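Bisten Drift Line, 100 m

The Bisten Drift Line is made for anglers who fish for pike and zander from the shore or from a small boat. It is a braided line with a thin coating, so it runs well through the rings also when the wind is strong. One spool holds 100 meters, and we sell it in 2 colors, moss and gray.
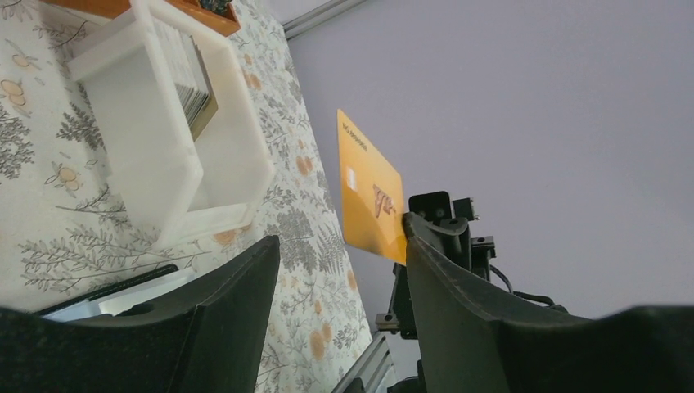

Reading time: 2 minutes

Please wet the knot before you pull it tight. Our tester Raili Salminen uses a short leader of fluorocarbon — she fishes mostly in clear water in August — and she changes it after each trip.

The line fits all Pichler spinning reels. Item number 3893. For bigger orders, please write to Vesna Pavlović in our Zevville shop.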